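Apr 28, 2024

Foster log, evening. Two cats in the back room, Landeg (neutered male, grey tabby, aged 15) and Fekitz (spayed female, black, age unknown).
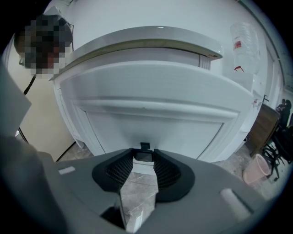 Landeg weighed 2707 g at seven this morning, which is 30 g up on Thursday's figure and the first gain since he came to me in March. I weigh him before the first meal and after he has used the tray, on the kitchen scale with the large board on top, tared. He puts up with it if the board has a towel on it. Fluids went in at half past seven, between the shoulder blades, new needle, no leakage that I could find. He ate most of the renal pâté afterwards and left the gravy. I tried the dry renal food again at noon and he walked away from it. A clear plastic bag, crumpled up on the floor, holds his interest better than any of the toys I have bought, and I only let him near one while I am in the room. Bags go in the drawer when I leave. He chewed the handle off one in his first week here and Sreekumar had me watch his stools for three days.

Blood results came through from Sreekumar Achari last night. Creatinine has come down a little and potassium is back inside the range. Phosphate is still high. He wants the binder given with every meal, not only morning and evening, and the next sample taken in a fortnight. Blood pressure to be repeated at the same visit, as the last reading was taken after a car journey and he does not trust it. I have moved the binder to the shelf beside the bowls, and written the dose on the lid in marker.

Fekitz: no sneezing for four days. Left eye clear, right eye still a slight discharge in the mornings, wiped with saline. Last antibiotic tablet given at eight. She has learned to hold a tablet in her cheek, so I now follow each one with a small syringe of water and check the floor by the door. Appetite good. She is eating Landeg's leftovers if I am slow to lift them, and the reverse must not happen, so both bowls come up after twenty minutes.

They still have the mesh door between them at night. During the day they share the room without trouble. He hissed once over the heated pad and she gave it up. I have put a second pad under the window and she has not used it.

Nayeli Usuga rang at four about a home for Fekitz. The applicant is Nilton Arango, ground-floor flat, one older cat already, vaccinated. Nayeli did the home visit herself and has no objection apart from a kitchen window that opens fully on to the car park. He has agreed to fit a restrictor. I said I would prefer to see the right eye dry for a week before she travels. Nayeli agreed and will tell him.

No one has asked about Landeg. His page on the Bornanus site still carries the intake photograph, in which he looks half dead, and gives his weight as it was then. I sent Shota Honda a new paragraph for it and asked him to state plainly that the cat needs fluids under the skin every second day, and what that costs. People who are put off by it are better put off at that stage. Shota thinks it should go lower down the page. I have left it with him.

Costs for the month so far: 172 for Landeg, of which the blood panel is the greater part. Fekitz has cost very little. Receipts scanned and sent to Leidy Paucar, except the one for the needles, which I cannot find. It may be in the car.

The Ultura litter arrived and I do not think I will order it again. The grains are too fine, they stick to the wet fur between his back toes, and he shakes them off into the water bowl. I will use up the sack in Fekitz's tray — she does not mind it — and go back to wood pellets for his.

Water intake, Landeg, measured from the bowl with her shut out: 15 ml less than yesterday. One day means little. I will carry on for the week.

To do: ask for smaller needles. Trim Fekitz's front claws. Fluids again on the 30th. Wash both towels. Ring the surgery before nine to book the blood pressure, and ask for the quiet room.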